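Open day at Zukwood, Cerkevia

August 5, 2023

We had been meaning to see the Zukwood works since May, when the first open day was called off over a burst pipe in the finishing room. The new date suited us better. The drive out to Cerkevia is 51 miles, the last part on a two-lane road behind a gravel truck, and we got to the gate a little after ten. Parking is in the lot across from the loading dock. You sign in at a folding table, get a sticker with your tour number on it, and wait in the old canteen until they call you.

Zukwood makes hallway furniture. Coat racks, benches with a lift-up seat, umbrella stands, and shoe racks, which are most of the business now. They used to make school desks. One of the old desks is in the canteen with a coffee urn on it, inkwell hole and all. The coffee was free and fairly weak. There were also cheese rolls for a dollar, and those were gone by eleven.

Our tour was led by Velimir Petek, who runs the assembly room. He talked at a normal volume and stopped talking when a machine was running, so we heard nearly everything. There were a dozen or so people in our group, including a couple furnishing a rental and a retired shop teacher who asked most of the questions.

We started in the board store. It is a long shed with doors at both ends, and the boards sit on racks with thin strips between the layers so the air can get through. The boards stay there for several weeks after delivery. Petek pulled out one with a bow in it and laid it on the floor so we could see the gap under the middle. Those get cut into shorter parts, where a slight bow doesn't show. The shop teacher wanted to know what moisture reading they work to, and Petek took a meter out of his pocket and let him test a few. The boards near the west door read higher than the rest. Petek said he knew about that and it was the door seal.

From there you go through to the saws. Visitors stay behind a yellow line. They ran a batch of shelf blanks for us, cutting to length first and then to width, and the offcuts drop down a chute into a bin. We were told the bin is emptied several times a day and most of it goes to heat the building in winter. I liked watching the man who sorts the blanks after the saw. He picks up each one, turns it over once, and puts it on one of two piles. The good face goes up on one pile and the other pile is for blanks with a knot too close to an edge. He didn't seem to need more than a second or two for each board.

The lip on the shelves is added next. I had never given any thought to why a shoe shelf has a raised edge. It is glued on and clamped, and the clamp rack holds the shelves upright like plates in a drainer. The glue gets 30 minutes in the clamps and then the shelves stand overnight before they are sanded. On some models the lip faces the room and on others it goes to the wall. Petek prefers it at the wall, where it stops shoes from being pushed off the back, and you can sweep dirt straight off the front with your hand. The woman with the rental said she would want it at the front so the shoes stayed put. He told her the shelf can be put in either way around and she wrote that down.

Sanding and finishing took up less of the tour than I expected. The finishing room can only be seen through a window. The pieces go in pale and come out a light brown, and there is a board by the window with samples of every finish they have sold, going back to the school desk days. Some of the older ones are close to orange. They offer three finishes now. The darkest one sells the least and may be dropped next year.

The metal comes in from outside. Zukwood has never made its own frames, and the current ones are made by a shop called Dimitrov on the other side of the river. The frame system has its own name, Prirell, and it's used for the shoe racks, the coat racks and a narrow bookcase they are trying out. A Prirell frame is a pair of tall uprights with crosspieces punched with rows of small holes. The holes are there so a shelf can be fixed at different positions and so you can hang hooks from any spot you like. Two people in our group asked whether the frames come in white. They don't, and it was clear he gets asked that a lot. Black hides the scuffs that come from boots and vacuum cleaners.

There was a rejected frame on the bench with one row of holes punched slightly off line. You could only tell by sighting down it. We all had a turn at that. They send back a few from every delivery.

Assembly is Petek's own room and we spent the longest there. It is bright, with windows along one side, and quieter than the rest of the building. Each bench does one product at a time. They do not ship the racks assembled, but they put together one out of each batch to check the fit, then take it apart and pack it with the rest. We watched a two-shelf rack go together. The shelves went in from the front, tilted, then dropped level onto the crosspieces, with screws from underneath. The man doing it used a hand screwdriver the whole time. In the month before the open day the room had packed 1,205 racks of all sizes, according to the sheet on the wall, and the two-shelf rack was the largest number on it.

They let visitors try putting one together at a spare bench. I did it with a boy of maybe eleven who was faster than I was. My mistake was tightening the first screws all the way before the others were in, and then the second shelf would not drop. Loosen everything, drop the shelf, then tighten. It's in the instructions, he told me, and he was right, it was step four.

Some notes on the racks themselves, since we went partly to decide whether to buy one.

The two-shelf model is lower than I had pictured from the catalog, at least where the shelves are. The uprights carry on well above the top shelf. You can add a third shelf later and use the same frame. Shelves are sold singly at the outlet counter, and so are the screws.

The gap between the shelves takes ordinary shoes and slippers without trouble. Ankle boots fit if you move the lower shelf down. Tall boots have to go on top or on the floor.

The wood surface wipes clean. Petek poured a little coffee on a sample, left it while he talked, and wiped it off with his sleeve. No mark that I could find. He doesn't recommend leaving wet boots on it all night and said to put a tray under them.

The frame should be fixed to the wall if there are small children in the house. The bracket is in the box. Ours will need a longer screw than the one supplied, as our hallway is old plaster.

After assembly we went through packing, where there was not much going on, and then upstairs to the furnished rooms. These are four small rooms laid out like the entrance of a house or apartment, with carpet down and coats and shoes in place. They have been changed since my sister came here two years ago. She remembered dark green walls, and now they are plain. You are allowed to touch and move everything, and people did. In the second room somebody had swapped the umbrella stand and the bench, and it looked better that way.

The third room has the long bench. It is comfortable to sit on but the lid of the seat is heavy, and it has no stay to hold it up. I mentioned this on the comment card. The coat rack next to it is the five-hook one, and with winter coats on it the hooks are too close together. Four would be plenty.

The last room is the one I would copy. White wall, gray carpet, and the two-shelf rack in light brown on the black frame, with slippers on it, two on the top shelf and two pairs on the lower one. The ones on top are cream-colored slides. I stood there working out whether it would fit beside our closet door, and I think it will if we give up the little table where the mail goes.

The outlet counter is at the foot of the back stairs. Seconds are marked with a strip of tape over the fault, and most of the faults are small. A second of the two-shelf rack was 100 dollars less than I had been ready to pay for a pair of the new ones, so we took one second and left the other for another day. It has a knot on the underside of the lower shelf. They wrapped it in brown paper and carried it out to the car for us.

The tours run until four. We were finished by one and ate in Cerkevia, at the place by the bridge, where the soup was good and the service slow.

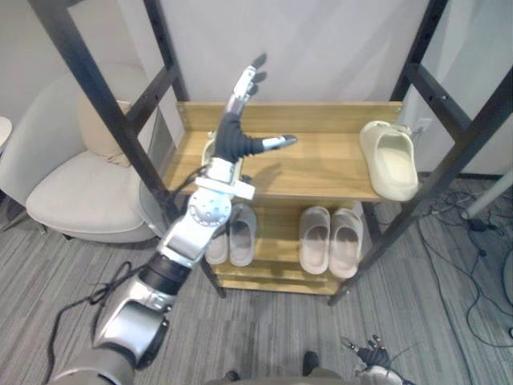 Going back we took the river road, which is longer but has no trucks on it. I still have to buy the longer screw for the plaster and find somewhere else for the mail.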